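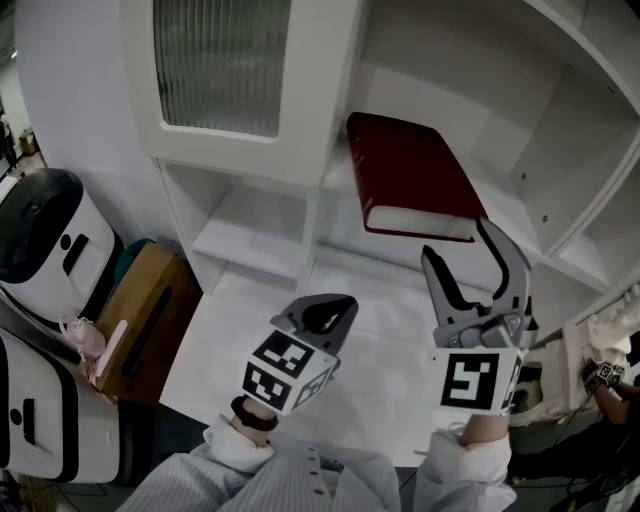 Estantería blanca con huecos: ¿cómo la llenáis sin que parezca un trastero?

Foro > Salón y almacenaje > Estanterías

marea_baja escribió:
¡Hola a todos! Por fin tengo montada la estantería blanca (es una Flunau, la de módulos) y ahora viene lo que de verdad me da pereza: decidir qué va en cada sitio. He empezado por un libro granate de tapa dura, tumbado y en diagonal en el hueco ancho, y ya llevo un rato dudando si queda bien o si parece que se me ha olvidado ahí. Al lado, debajo de la puertecita de cristal estriado, tengo un hueco vacío y no sé si meter más libros o dejarlo respirar. Tengo 20 libros en una caja esperando turno. ¿Ideas?

tornillo_suelto escribió:
De pie, siempre de pie. Un libro tumbado y torcido acaba con las llaves encima, luego el correo, luego un calcetín... Lo sé por experiencia jajaja. Si no te sujetan, pon un sujetalibros pesado y listo.

la_del_quinto escribió:
Pues no estoy nada de acuerdo con tornillo. Uno tumbado rompe la fila y queda precioso, sobre todo siendo granate sobre blanco. Eso sí, yo lo pondría recto, paralelo al borde. En diagonal solo me gusta en las revistas, en casa me pone nerviosa (y a la hora de limpiar el polvo es un rollo).

marea_baja escribió:
Recto entonces, lo pruebo. ¿Y los agujeritos de los laterales? Se ven bastante en los huecos abiertos de la derecha y ahora no puedo dejar de mirarlos.

papelpintado escribió:
Tapones blancos adhesivos, los venden en hojas en cualquier ferretería. Yo puse unos Dura en la mía en octubre y siguen en su sitio. Ojo, que si luego quieres cambiar una balda de altura te toca despegarlos, así que decide primero las alturas.

tornillo_suelto escribió:
O no los tapes. En cuanto metes cosas dentro dejan de verse.

papelpintado escribió:
En los huecos grandes se ven igual, tornillo, que no todos llenamos las baldas hasta arriba como tú :)

marea_baja escribió:
La parte de la derecha es la que más me cuesta. El hueco de arriba es el más grande de todos y el estrecho de al lado lleva una balda a media altura.
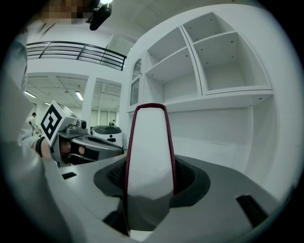 Huecos grandes y huecos estrechos

la_del_quinto escribió:
Para el grande, una sola cosa con volumen. Un jarrón, una cesta, una lámpara pequeña si tienes enchufe cerca. No lo llenes de figuritas, por favor te lo pido. Y en el estrecho los libros de bolsillo, que con la balda a esa altura te salen 2 filas muy apañadas.

nube_de_tiza escribió:
Yo lo haría al revés. En el grande, los libros altos (los de arte, los atlas, esos que no caben en ningún lado), y en el estrecho una planta colgante arriba del todo. Yo tengo un poto en una Kurkach parecida y ya baja por el lateral, ¡me encanta!

la_del_quinto escribió:
¿Planta sobre un mueble blanco? A la primera regada de más, cerco para siempre.

nube_de_tiza escribió:
Con un platito debajo, mujer. Llevo 5 años y ni un cerco.

papelpintado escribió:
¿Está anclada a la pared? Lo digo antes de que la cargues, que los libros de arte pesan una barbaridad.

marea_baja escribió:
Anclada, sí, fue lo primero que hice. Me quedo con los libros altos en el hueco grande y lo de la planta me lo pienso. El granate lo dejo tumbado pero recto, lo siento, tornillo. Y detrás del cristal estriado va a ir todo lo feo: cables, pilas, manuales de instrucciones...

tornillo_suelto escribió:
Ya me contarás cuando aparezca el calcetín.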